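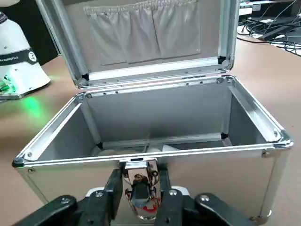

25 May 2018

The password manager rollout at work finished last week, three months after it was supposed to. I said I would write up how it went, mostly for Talha Tarar, who has to do the same thing at the Condthorpe office in July and keeps asking me for notes.

We are a company of 58 people. Before this, passwords lived in browsers, in a spreadsheet on the shared drive, and on paper. The spreadsheet had nearly 400 rows. A lot of them were for services we stopped paying for years ago, and the same password showed up again and again with a different number on the end.

I looked at a few products and we ended up with Ikum. I don't have strong feelings about it. The browser extension works, the phone app is slow to unlock, and the admin console lets you see who has enrolled and who hasn't. It did what we needed and the price fit what Veerle Baert had left in her budget.

The first thing I got wrong was sending one long email to everyone. It explained master passwords, two-factor codes, shared folders and what to do if you lose your phone. Hardly anyone read to the end. A week later 29 people had enrolled, and half of those had skipped the two-factor step. I rewrote it as a short message with one task in it, sent to one team at a time, and then sat with each team for half an hour. That went much better. If I did it again I would skip the big email completely.

The second problem was shared accounts. Accounting had one login for the Bakbridge supplier portal that six people used, and the code for it went to Yesenia Salazar's cell phone. When she was on vacation they called her. Bakbridge does allow separate users, but you have to ask for them on a paper form — an actual form, with a signature — and it took them most of a month to process ours. We put the shared login in a folder in the meantime and moved the code generator into Ikum with it. I know keeping both in the same place isn't ideal. It was still better than calling Yesenia at the beach.

Then there was the old Solheim system in the warehouse. It cuts passwords off at eight characters without telling you. Mudassar Mengal let the generator make him a nice long one, saved it, and got locked out the next morning. We spent a while blaming the extension before Zarmeena Gondal tried typing only the first eight characters and got in. That login screen is now reachable only from the warehouse network, and I have asked again for the money to replace the whole thing.

Some notes for Talha, in no order:

Clean up the spreadsheet before you import it. I imported first and I am still deleting junk.

Turn off the password saving in the browser on the same day you install the extension. Otherwise people get two pop-ups and click whichever one is closer.

Decide who can reset a master password, and write it down. We have two people who can. For a few days it was only me, and I got sick.

Print the recovery codes for the admin accounts. Ours are in a sealed envelope in the safe, and Veerle knows which one it is.

Don't delete the spreadsheet right away. I locked it to read-only first and checked who was still opening it. There were a few, and each of them had a login that had never been moved over.

Everyone is enrolled now and everyone has two-factor on. The spreadsheet is gone from the shared drive, although it will be in the backups until the old sets expire. Next on my list is the guest Wi-Fi, where the password hasn't changed since before I was hired.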